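Keeping a white work table clean

A white top shows everything, so it pays to have a routine. These are the habits we've settled on for the long table in the back workroom, plus a few that readers have sent in.

Daily wipe. Brush off crumbs and dust first with a dry cloth. Then go over the top with warm water and a few drops of dish soap, wring the cloth well, and dry with a second one. If you skip the drying you get streaks, and they show most under a ceiling light.

Pencil and pen. A plain white eraser takes off pencil. For ballpoint, put a little rubbing alcohol on a cotton pad and dab. Try it on the underside of the top before you use it where it counts.

Glue. Let it set, then lift it with an old plastic card held nearly flat. Metal scrapers leave gray lines that are harder to remove than the glue was.

Yellow rings from cups. Baking soda and water, mixed to a paste, left on for 8 minutes. Wipe, rinse, wipe again. Girish Prajapati wrote in to say he uses lemon juice for the same job. It works, but don't leave it on overnight.

Edges. Run a damp toothbrush along the seam every couple of weeks. Dirt collects there and ends up on your sleeves.

The curtain behind the table

Dark cloth next to a white table means lint on the table. We put up a black curtain last February and had to change how we clean.
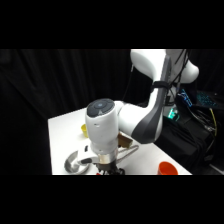
Vacuum the folds from the top down with the soft brush, on low suction, before you wipe anything else. Do the table last. A lint roller is fine for the lower part, where most of the dust settles, but it takes forever on a full drop.

Hem the curtain so it clears the floor by an inch or so. Valquíria Brito suggests steaming it where it hangs — no ironing, no taking it down — and that has worked well for us. Hold the steamer 6 inches off the cloth and let it dry before you push the folds back together. Check the label first, as some black fabrics turn shiny with heat.

Updated January 25, 2024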